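Visit Report: Rehearsal and Tech Week at the Pliluvstead School of Dance

Filed by the stage operations desk, Harkenik Youth Arts Review, April
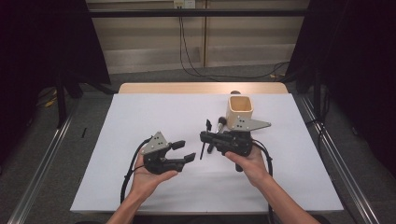 Purpose of the visit

The Pliluvstead School of Dance opened its spring tech week to outside directors for the first time this year. I attended one full run and the morning work session before it. My interest was in how a student company handles cueing, floor changes and crossovers in a house with very little wing space.

The building

The school works out of the former Dovitero hall on the north side of town. The auditorium seats 900. The stage is wide but shallow, with a usable wing on stage left only. Stage right ends at a brick wall, so dancers who exit there must either hold behind the last leg or cross behind the cyclorama. The crossover passage is narrow and has two steps in it. Blue running lights mark both steps.

The sprung floor was rebuilt two seasons ago. Vinyl is laid upstage to downstage in strips and taped at 4 a.m. on load-in day, which the crew prefers because the room is at its coolest and the vinyl is less likely to shift later. I checked three seams during the break and found one lifted corner, downstage left. It was retaped before the run.

Morning session

Spacing began with the senior contemporary piece. Zdzisław Michalski, the rehearsal director, works from a numbered strip along the stage lip, with zero at center and marks out to 8 on each side. Corrections are given as numbers only. A dancer hears "left five, second wing" and moves. The full piece was spaced in under an hour.

The jazz group had more trouble. Their entrance uses the crossover, and the last four dancers were late on two attempts. Michalski moved the cue one phrase earlier and left the choreography alone. The third attempt was on time.

Cueing and sound

Show control is run from a booth at the rear of the house. The stage manager calls lights, sound and fly cues on a single headset channel. Students run the light board and the follow spot. The sound operator is an adult.

Playback levels were set with the house empty, and the bass will need to come up once there is an audience. The tap number, titled "Lis," uses floor microphones along the lip. These picked up footsteps from the wing until the gain was reduced.

The run

The program has two acts and one intermission. Act one ran clean except for a late blackout after the third number. Act two opened with a ballet excerpt whose costume change is tight. Two dressers were assigned to it, and one more would help.

Ticket sales for the full spring series stood at 3386 on the day of my visit, according to the box office.

Items to follow up

Request a copy of the lip numbering plan. Ask for the crossover timings after opening. Confirm whether the stage right masking will be moved upstage for the fall program.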